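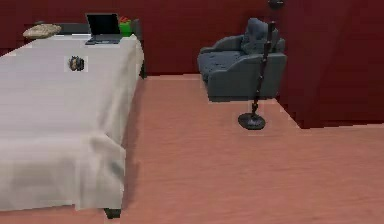
Figure 9. Bedroom scene loaded in the Odine viewer, with the laptop on the bed and the metal detector by the armchair.

Home Guides Odine Planner Scenes Perception Planning Support

9. Your first search task in the bedroom scene

By now you have Odine installed and the viewer opening cleanly, so this is where the fun starts! In this section you'll load the bedroom scene, ask the perception module what it can find, and have the planner work out a route to an object. Everything runs in simulation, so you can make as many mistakes as you like.

The scene is a good one to learn on. It has big furniture, small things lying on top of it, and one tall thin object (the metal detector) that is a proper test for any route planner.

9.1 Before you start

Check that the Bunari scene pack is in your scenes folder. If you installed with the standard script, it is already there. You also need the Dreveck planning plug-in switched on, under Settings, Plug-ins. Restart Odine after switching it on.

9.2 Load the scene

1. Choose File, Open scene, then pick "bedroom" from the Bunari list.

2. Wait for the status bar to read Ready. The first load is slow while the collision shapes are built. Later loads take a few seconds.

3. Press V to step through the saved views until the bed is on your left and the armchair stands against the dark red back wall.

4. Save your own copy with File, Save scene as. You will be moving things, and it's nice to have a clean original to go back to.

Note: The red of the walls and the pinkish floorboards are part of the scene file. If yours come out grey, the textures have not loaded. See section 3.

9.3 Run a perception pass

1. Open the Perception panel and set the seed to 590. Using this seed means your results can be compared with the worked log in the appendix.

2. Click Detect. Outlines are drawn over the objects, and a list appears on the right of the window.

3. Click "laptop" in the list. The view turns to it and the panel shows its position and the surface that supports it, which should be the bed.

4. Now try "metal detector". Its supporting surface should be the floor.

5. Lower the confidence slider slowly and watch the list grow. This is my favourite part of the whole tool — you can see the detector becoming less and less sure of itself.

Keep an eye on the grey cushion in the armchair. It is close in colour to the chair, and at strict settings the two are often merged into one object. If that happens, tick Split by shape and click Detect again.

Small things give the most trouble. The bright green object beside the laptop has strong colour on its side, but the little dark one in the middle of the sheet may be returned as "unknown". Leave it that way for now. The planner treats unknown objects as solid and keeps clear of them, and you can add your own labels in section 11.

9.4 Plan a route

1. In the Planning panel, set Goal to "metal detector" and Approach to "front".

2. Set Clearance to 15 cm.

3. Click Plan. A blue line is drawn across the open floor, ending a short way from the search coil.

4. Press Play to watch the virtual base follow the line. You can drag the time slider back and forth as often as you wish.

5. Change the goal to "laptop" and plan again. The line now stops beside the bed, and the panel hands over to the arm planner for the last stretch.

Caution: Do not set Clearance below 6 cm in this scene. The shaft of the metal detector is thin, and the coarse collision grid can miss it. The planner will then report a clear route that passes straight through the shaft.

Caution: The sheet is modelled as a fixed surface. It hangs in folds but will not move when the arm touches it, so don't use this scene to judge contact with soft cloth.

9.5 If no route is found

"Goal blocked": the clearance is too large for the approach you picked. Try Approach "any" first, then bring the clearance down in small steps.

"Goal not on list": the perception pass has been cleared. Run 9.3 again.

Route goes under the bed: the base height is set to zero. Choose the Baumgartner base from the Robot menu and the correct height is filled in for you.

Planning takes almost a minute: turn off Fine grid, which you don't need for this task.

Thanks to Ferdinand Reisinger for the Split by shape option and for testing every step here on a very old machine. Once both routes play through without a warning, save your scene and try moving the armchair out into the room. Plan again with the same goal and compare the two lines using View, Show previous route.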